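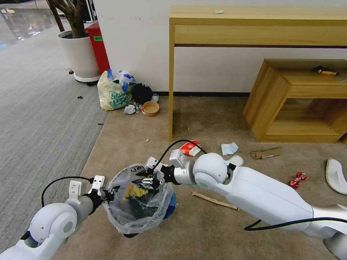 Clear bag held open over the floor, printing near the rim

Notes > Household > Consumables

Liner sizing for small wastebaskets

2020-04-15

The capacity printed on a box of wastebasket liners is the least useful number on it. Capacity is a volume. A liner has to match a perimeter and a depth, and two baskets of equal volume can differ widely in both. After buying the wrong size twice I went back to measuring, and these are the working notes, cleaned up a little.

Flat width

Bags are sold by their flat dimensions, width first and then length. Laid flat, a bag of width W has an opening with a perimeter of 2W. For a round basket with an outside rim diameter D, the bag has to go around a circumference of pi times D, so the smallest flat width that will pass over the rim is pi times D divided by two.

My round basket measures 8 inches across the outside of the rim. The minimum flat width comes out at 12.6 inches. A 12-inch bag will not go over without stretching. A 15-inch bag goes over with 4.9 inches of slack in the perimeter, enough to be taken up in a knot on one side.

For a rectangular basket the arithmetic is easier. The perimeter is twice the sum of the sides, so the minimum flat width is the sum of the sides. A rim of 8 by 11 inches needs a bag at least 19 inches wide. Rounded corners bring this down slightly and I ignore them.

Measure the outside of the rim. Many baskets have a rolled lip, and the inside diameter will give a bag that fits everywhere except where it has to.

Length

Length needs three terms: the height of the basket, half the width of the base, and the overhang. The second term is the one people leave out. The bottom seal of a flat bag sits on the center line of the base, and the film on each side has to travel from the wall to that line. For a basket 11 inches high with an 8-inch base, that gives 11 plus 4, or 15 inches, before any overhang. I allow 3 inches for the overhang. The total is 18.

Most round baskets taper, so using the rim diameter for this term overstates the length by a small amount. The extra ends up in the overhang.

If the bag is too short, the film spans the bottom of the basket without touching it and all the load is carried at the rim. Small bags often fail this way, and the failure gets blamed on thin film.

Film and thickness

Two materials account for nearly everything sold for this purpose. High-density polyethylene is the crisp one that makes noise. It is strong in tension for its thickness, but once it is punctured a tear runs easily. Low-density and linear low-density polyethylene are softer and quieter, stretch further before breaking, and put up with corners and sharp edges better. For paper and tissues, high-density film is adequate. For packaging with stiff corners I use linear low.

The thickness units are a nuisance. High-density film is usually specified in microns and low-density film in mils. One mil is a thousandth of an inch, or 25.4 microns. An 8-micron bag is therefore 0.31 mil. Once converted, the numbers still can't be compared directly across materials, because strength at a given thickness differs. Compare thickness only within one material.

Bottom seals

A flat seal is a single straight weld across the bottom. It is strong along its length and tends to leak at the two corners. A gusseted bag is folded in at the sides, which makes it narrower in the box, but the place where four layers meet two is a weak point. A star seal gathers the bottom into folds before welding, so the bag takes a round shape and the corners disappear. For round baskets I prefer the star seal.

Gusseted bags are sometimes listed with three dimensions, such as 8 x 7 x 18. Add the first two to get the opened flat width, in this case 15. I have seen listings that give only the folded width, so a bag that looks too narrow on paper may be fine.
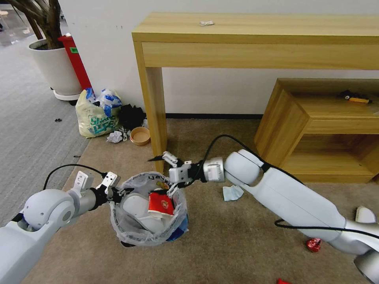 Small wastebasket on beige carpet, with a plastic liner

What I tested

I bought one box each from Jekier, Grernent and Trornico, all nominally 15 x 18. I measured eight bags from each box with a steel rule on a flat table.

Jekier: width within 1/8 inch on all eight, length consistently 1/4 inch over. Star seal. Linear low-density.

Grernent: width under by 3/8 inch on two of the eight, otherwise on size. Flat seal. High-density.

Trornico: on size in both directions. Gusseted, listed correctly. High-density, and the perforations between bags are weak enough that I pulled off two at once more often than I would like.

None of the width errors matter for an 8-inch rim, where the minimum is 12.6. They would matter on a basket chosen to sit close to the limit.

I did not do a proper load test. Hatsue Ikeda wrote in after an earlier post and suggested hanging a filled bag from a hoop of the same diameter as the basket and adding dry sand until it yields. The method is sound. I need a hoop, and a place where the sand can land. August, possibly.

Retention at the rim

Excess perimeter lets the bag slide in when something heavy is dropped. I have tried a knot in the slack, a wide rubber band below the lip, and a separate retaining ring. The knot costs nothing but takes time at every change and has to be cut or worked loose. The band is faster, but the rubber perishes. The ring that came with the Fuchs basket holds best of the three, provided the film is thin. With the linear low-density bags doubled over, it would not seat.

Corrections to the arithmetic are welcome. I have been through the length formula twice, but the taper term could be handled better, and if anyone has a tidy expression for an oval rim I will add it under Flat width.

Recent posts
Shelf paper: adhesive or not
Converting mils, microns and gauge
Reading the date code on a box of batteries
Carpet pile height and door clearance

Contact | Copyright 2020 | Back to top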